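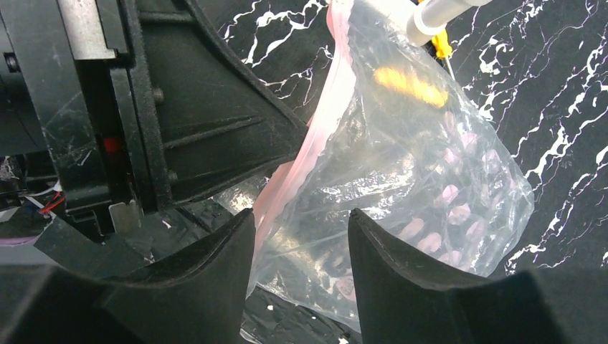 Durchsichtiger Beutel mit kleinen rosa Stücken, oben der gelbe Clip.

Verschlussclips von Skitisus im Test

Die kleinen gelben Clips habe ich bei Mullby mitbestellt, weil mir noch etwas für den Mindestbestellwert fehlte. Seit einigen Wochen hängen sie bei mir an fast allem, was offen im Schrank liegt: Süßigkeiten, Nudeln, Haferflocken, Tiefkühlerbsen.

Bei dünnen Folienbeuteln halten sie gut. Man dreht den Beutelhals einmal ein, setzt den Clip an und kann den Beutel danach kopfüber halten. Bis 500 g Inhalt gab es damit keine Probleme. Eine Packung Reis mit 1000 g ging auch, nur rutschte der Clip beim Hochheben am Beutel ein Stück nach oben.

Weniger zufrieden bin ich bei festen Papiertüten. Mehl und Zucker lassen sich zwar falten, aber die Öffnung ist dafür zu schmal. Nach zwei Versuchen nehme ich dort wieder die alten Klammern von Rosser - die sind breiter und haben eine kräftigere Feder.

Im Gefrierfach wurde der Clip etwas schwergängig, gebrochen ist bisher keiner. Die Spülmaschine haben sie im oberen Korb überstanden. Die Farbe finde ich praktisch, in der Schublade sieht man sie sofort.

Für kleine Beutel bis 300 g würde ich sie wieder kaufen. Wer vor allem große Packungen verschließen will, sollte die breite Ausführung nehmen, die habe ich selbst aber nicht ausprobiert.

Glenys Gittins, 25. November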